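4.3 Do odour-control claims survive ordinary washing?

The case for treated hosiery rests on a short chain of reasoning. Foot odour comes largely from bacteria breaking down sweat; certain finishes slow the growth of bacteria on cloth; therefore socks carrying such a finish should smell less. Each link is plausible on its own. Our difficulty is with the last one, which is usually asserted on the strength of laboratory plates and seldom tested on socks that people have worn to work and put through a household machine.

The product literature we collected for this study shows the problem well. Sorimen describes its finish as lasting "for the life of the garment", a phrase that is never tied to a number of washes. Kullora is more careful and gives a figure for the reduction in bacteria, but the figure refers to new fabric. Oltmanns offers a wash count and no smell data at all. We wrote to the three makers asking for the test reports behind these statements. Two replied, and neither reply contained a report.

We therefore bought knitted ankle socks from each range, together with an untreated sock of similar weight from Tralo, and gave them to 72 adults who were asked to wear them through a normal working day. Half the socks were new at the start of wear. The rest had been through 15 domestic washes at a low temperature with an unscented powder. Wearers did not know which type they had been given. After wear, each sock was sealed in a jar and left overnight, and the jars were then sniffed in random order by a trained panel using a scale on which a higher score meant a stronger smell.

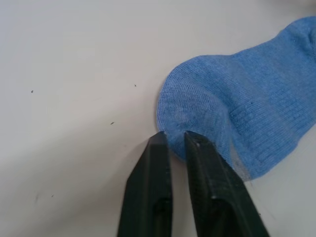
Figure 7. Toe section of a light blue knit sock.

The toe was chosen as the sampling area for the bacterial counts after some discussion. Earlier work has tended to use the heel or the sole, partly for convenience, and the results are then reported as though they held for the whole garment. We doubt that they do. The toe is closed in on itself, sits against the spaces where sweat collects, and is often knitted more thickly than the rest of the foot. A finish that performs well on a flat swatch may do rather less in a seam.

For new socks the panel did find a difference. All three treated types scored lower than the Tralo sock, though the gap was small and the scores overlapped a great deal. For washed socks the gap had closed. Kullora kept a slight advantage, which we would not wish to lean on, and the other two could not be told apart from the untreated sock. Bacterial counts from the toe followed much the same pattern, with one awkward exception – washed Oltmanns socks carried fewer bacteria than the control and were judged to smell just as strongly.

That exception deserves more attention than it normally gets. If a lower count does not bring a weaker smell, then the count is a poor stand-in for what buyers believe they are paying for. It may be that the finish suppresses species that contribute little to odour, or that smelly compounds are held in the yarn from one wear to the next whatever is growing on it. Our data cannot separate these explanations. They do suggest that a percentage printed on a packet should be read with caution.

Several limits apply. Wearers differed far more from one another than the socks did, and a sample of 72 leaves room for a modest effect to go unseen. We used a single washing powder and a single temperature. Fibre content also varied between the ranges, and since polyester and cotton hold smells differently, part of what looks like a treatment effect in the new socks may be nothing of the kind. A maker wishing to defend its claims could fairly raise any of these points – preferably with wear trials of its own.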